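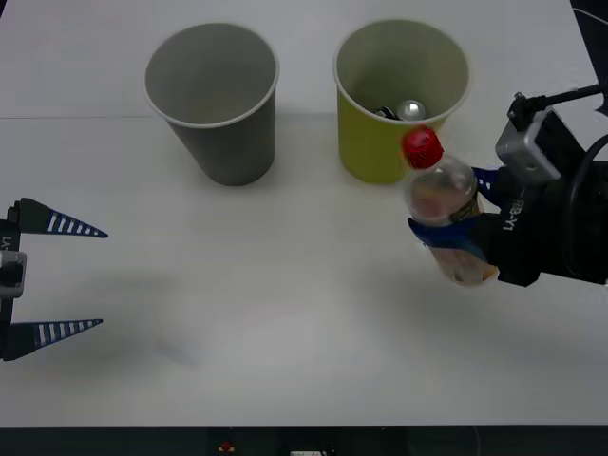 Jun 21, 2024

Cleared up after Thérèse's leaving do. I said I would do the tables if Shirley did the kitchen, and I think I got the better half of it, though she disagrees.

Most of the paper cups had already gone in the sack by the time I started. I kept back a grey one and a yellow-green one and stood them side by side at the back of the white table for the bits. The yellow-green one got the small rubbish, a dark crumpled thing and something silver, and the grey one I never really needed. I ought to have put a third out for bottle tops, but by then I couldn't be bothered.

The bottles were the slow part. People will leave a bottle with a bit in the bottom and screw the lid back on, so each one has to be opened and tipped away before it can go in the recycling. There was a clear one with a red cap and something pale amber still in it. Marlene said apple juice. Shirley said it was the cold tea Zdenka brought. It went down the sink whatever it was, and I rinsed the bottle and put the cap back on, as the Drerstead collection wants them on now. It used to be caps off. The leaflet changed in April and I have only just got used to it.

We took 54 bottles and cans to the bank by the Fraser Road shops in two trips. Marlene counted them because Thérèse had bet her it would be under 40. Thérèse owes her a coffee.

Wiped the tables down twice. The join between the two tops holds crumbs and a cloth goes straight over them, so I ran the edge of an old card along it and that got most of it out. There is still a sticky patch near one leg that I will try again with hot water.

Océane rang while I was at it to ask whether her cake tin had turned up. It had, under the coats. I have washed it and put it in a bag by the door with her name on.

Home just after six. Beans on toast. My back aches a bit from bending over the sack. Thérèse starts at Clundau in a fortnight and wants us all to come over once she has found her feet. I must look up the bus. Also need: bin bags, washing-up liquid, stamps.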